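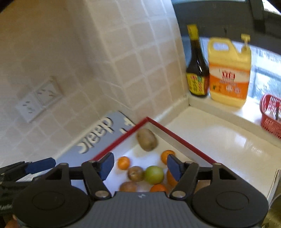
Too much sun in that corner, and you'll have wrinkled citrus before the kiwis are even soft, was the remark pencilled in the margin of the last entry. Fair point! I've written "check skins" on the top line of the sheet so it gets done every time the book is opened.

February, 9 in the morning. Kitchen bench, fruit storage notes, Murnton batch.

Mixed box is going on the counter for this round, kiwis and citrus and the green one all in together. I know the Kurport sheets keep everything separate, but people at home don't have a box for each kind, and I want to know what happens in a box like theirs. I love this shallow one with the red rim. Everything sits in a single layer, you can get a thumb on any piece without digging, and the white inside shows up every little leak or bit of dust (the old Buchanan crate hid all of it, we lost two oranges to a soft spot in there).

Weights: the biggest orange came to 167 g on the small scale. The big brown one went on after it, but I'd forgotten to zero the thing, so that number is crossed out. Redo tonight.

Thumb test: kiwis still firm at the ends, a bit of give in the middle. Green one hard as a ball and very glossy, no smell yet. The citrus smells wonderful, you get it as soon as you lean over the counter. 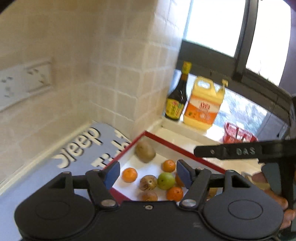 Fruit box in the window corner, green one in the middle of the group.

Turned the box so a corner points at the wall. It takes up more counter this way, but both front sides are easy to reach and I like it a lot better. Want to try the same batch over by the sink next, out of the window light, and compare skins.

Dikico liners: the pack says 300 and we've hardly made a dent, so let's try one under the next lot. Might stop the round ones rolling into each other when the box gets moved.

To do: zero the scale, weigh the kiwis, smell the green one again around 2.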